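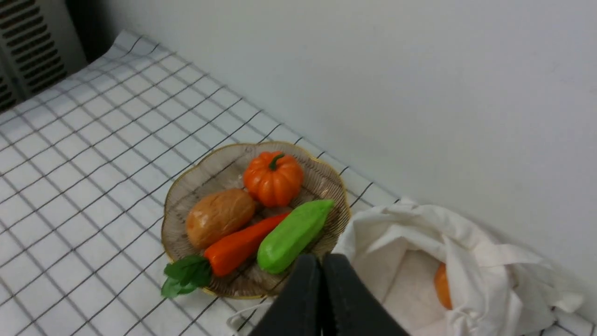

A glass plate with a toy pumpkin and a toy potato, on a checked cloth.

The Golley Recount

By order of the Assembly of Fevik, the recount for the Golley seat opened at 8 in the morning. Terence Goodall, Clerk of Returns, read the first result into the record: Huỳnh, 1597 votes; Gisby, 1453. With the seat went control of the Assembly, and both delegations stood while he read.

Counsel for Gisby then raised the matter of the hill parishes. Their ballots had come down the pass in June under a seal the law no longer recognized. The margin was 144. The hill box, by its label, held 17 papers.

"The objection cannot alter the result," said counsel for Huỳnh.

"It is entered nevertheless," said the Clerk. 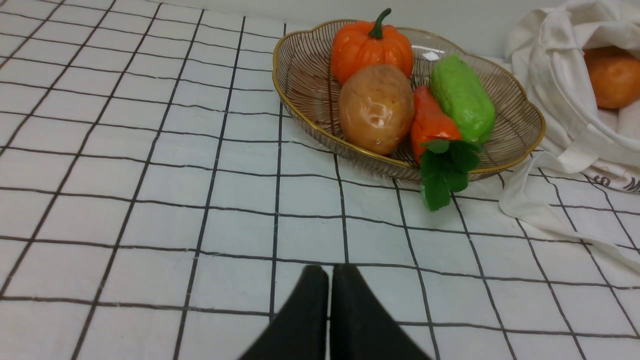
He had served under four premiers and had been thanked by one. The rule before him was plain: a box under a void seal was to be set aside unopened, and its voters recorded as absent. Goodall had been born in the hill parishes. His mother had walked to the polling house there every election of her life, in her church coat, and had never told him how she voted.

He asked that the box be brought to him. He examined the seal at some length — longer, the minutes would later note, than was customary.

"The Clerk finds the impression indistinct," he said. "Under the ninth article, an indistinct seal is read in favor of the voter."

Neither delegation spoke. Counsel for Gisby sat down and capped his pen. Goodall broke the wax, unfolded the first paper and read out the name.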